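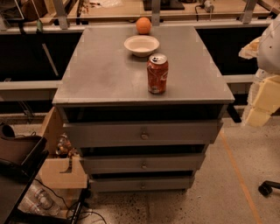
Placing and Clearing the Chest

The Brullon three-drawer chest is meant to stand on a hard, level floor with its full base touching the ground. Carry it with two people, one at each side panel. The top takes everyday things well enough, such as a shallow bowl or a can of soda, but small scuffs will show on the gray finish over time and are not a fault. Do not lift the chest by the lip at the front of the top.

1. Set the chest where all three drawers can open fully. Leave 3 inches between the back and any wall or bench.

2. Pull each drawer out by its round knob and push it back in. If one drags, see Leveling.

3. Put heavy items in the bottom drawer first.
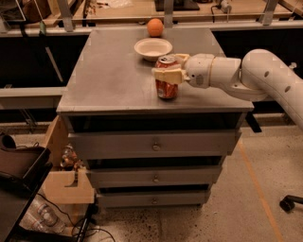
4. Keep things you use daily toward the middle of the top. A bowl for fruit or keys can stay farther back.

Caution: Do not open more than one loaded drawer at a time. The chest can tip.

Clearing the top

Take cans and other drinks off first, then packets, then the bowl. Round items such as oranges or balls go last, or straight into the bowl so they can't roll off the back. 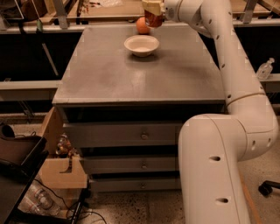 Wipe the bare top with a damp cloth and dry it right away. Do not use scouring pads or bleach. Check under the lip too, where crumbs and sticky drips collect. Tighten the knobs by hand every May, or sooner if one turns loosely.

Note: Cold cans leave rings. Use a coaster if a can will stand for more than a few minutes.
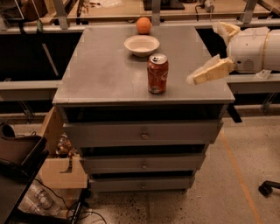

Diane MacPherson writes that a saucer works just as well as a coaster, and that she dries the underside of the bowl before putting it back.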